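Home | About the Guild | Minutes | Recipes | Seed Swap | Contact

Last updated: December 2021

Stevbridge Community Garden Guild, minutes of the winter meeting

Taken by me, Vitória Pacheco, because Dana had the laptop last time and we all remember how the formatting went. I've written down what people said as close as I could get it. If I've got you wrong, tell me at the next one and I'll fix it.

We started late. The side door at the Grostthorpe Street hall was locked again and half of us stood in the parking lot holding casserole dishes until the other half thought to look outside. Once everybody had a chair and something hot to drink we read through the October minutes. One correction: the plum tree that split is the one by the compost bays, and I had written that it was by the gate. The gate plum is fine! Sorry to anyone who went over there worried. Minutes approved with that change.

Water

This took up most of the first hour, so I'll put it first. The bill came in at $800 for the season, and that's a good bit more than we set aside. Everyone agrees there was a leak. We don't agree on where. Half the table thinks it's the old standpipe near the bean plots, which has hissed for as long as I've been a member, and the other half thinks the joint under the path gave out when the delivery truck drove over it in the spring. I'm a standpipe person myself, but I'm trying to be fair here.

We talked about whether to get a plumber to look at both or just dig up the path ourselves. I said I didn't love the idea of us with shovels over a live water line, and there was some laughing (we did do exactly that two summers ago). In the end we voted to pay for one visit, with the water shut off at the street until it's done. Plot holders with winter kale or leeks will need to bring their own water from home or use the rain barrels. Please put the barrel lids back on afterward. I find them in the hedge.

Plot fees

Fees stay where they are. There was a motion to raise them by $10 to cover the water bill and it failed, though closer than I expected. The argument that won people over was that we'd be charging everyone for a leak, and if the leak is fixed we'd have no good reason to keep the raise, and we all know fees never go back down once they're up. We'll cover the gap out of the plant sale money.

The waiting list stands at 7 households. Two plots are coming open in the new year, both on the shady side. I'll write to the top of the list and be upfront about the shade, since last time we had a very sad family with very sad tomatoes.
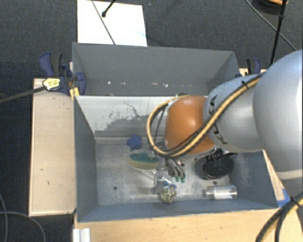 KUKA arm with its gripper down in a gray bin.

Seed order

We're going with Nikolovski again. I know some people had trouble with the carrots, and I did too, mine came up in patches like a bad haircut. But the peas and beans were wonderful and the onion sets beat anything we've had from the hardware store. The order number for last year was 2404 if anyone needs to chase a refund on the carrots. Quote that in the email and they should be able to look it up.

Things people asked to add this time: more of the flat beans, a paste tomato that doesn't crack, purple basil, and some kind of squash that won't take over the neighbor's plot. I'm not sure that squash exists. Get your lists to me in writing, please, with your plot on the top. I can't work from things shouted across the parking lot.

We also went around and around on potatoes. Blight was bad all down the east side, and a few people want a year with no potatoes at all on those beds. The potato people were not happy. We settled on early varieties only for the east beds, all lifted before the weather turns muggy, and no saved tubers from this year. If you've already got a sack of them chitting in your garage, eat them.

Compost

The middle bay is full and ready to turn. It smells good, sort of like a forest floor, and I'm prouder of it than I probably should be. The left bay is another story. Somebody has been putting in whole corn cobs and bread, and at least once an entire birthday cake, still on its board. I asked who and got a lot of people studying their mugs. No cooked food, no bread, no cake. I'll put up a new sign with bigger letters.

Bostent lane

The city wants to widen the footpath along Bostent Lane, and that would shave a strip off our bottom hedge. We'd lose the blackberries and most of the good nesting spots. I've drafted a letter asking them to take the extra width from the road side, where there's only gravel. I read it out, and people wanted it shorter and less cross, so I'll have another go. Anyone who wants to sign should come find me at the shed on a Saturday morning.

Any other business

The shed key is missing again. The loppers are back, thank you, though they could do with a sharpen. The lemon bars were a big hit, and we need to know who made them.

Next meeting is in the same hall. I've asked for both doors to be unlocked this time.

Comments

beanrow_pete: It's the path joint. I'll put money on it.

Marguerite T.: Lemon bars were mine! Recipe is going up on the recipes page as soon as I can find my mother's card.

plot by the tap: Can we still put eggshells in the compost or does that count as cooked?

Vitória P.: Eggshells are fine, crush them up a little first. And Pete, you're on.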